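Notes from the new room

3/3/19

Well, we're in! Those of you who came up the stairs at Werasholm during the move will know what a slog it was, and I still haven't got the feeling back in my left thumb after the business with the filing cabinet. But the old place is locked up, the keys are handed over, and I'm writing this from the new room with a cup of tea balanced on a box marked MISC (there are a lot of boxes marked MISC).

A few of you have asked what it's like, so I'll start with the brick. I love the brick! It's proper exposed red-brown stuff, running along as a band with plain white plaster over the top, and I was all set to fight anyone who wanted to paint it. The lighting is the usual fluorescent strip, so bring a lamp if you're fussy about that sort of thing. The floor is wood, in greyish brown planks, and it shows every crumb, so please use a plate.

I've kept the furniture simple for now. The white table has gone in the middle, the one with the slightly curved front edge, and the black office chairs are dotted about it and against the wall. We argued for ages about whether the table should go under the window at the other end, and I may yet lose that one. The standing fan came with us too. It was £21 in a sale years ago and has outlived two kettles and a printer, so it has earned its spot.

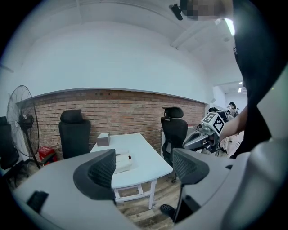
What it all cost

I promised figures, so you can have figures. The van and the two lads from Jirkar came to £346, and they were worth every penny on those stairs. The deposit was £1155. We had put by over £1244 for the whole move, so you can see we've gone past it, but the June plant sale should put that right if the weather behaves.

Still wanted

A coat stand, or failing that some decent hooks. A noticeboard, any size. The Rinaldi coffee machine needs a new seal before anyone plugs it in again — I mean it, I mopped up last time.

We could also do with one more table for the craft afternoons, a folding one ideally. Drulov have a couple in their second-hand shop and I'm going over to measure them, so shout if you've got one in the garage before I spend the money.

Parking is round the back, and the side door sticks, so give it a good shove with your shoulder.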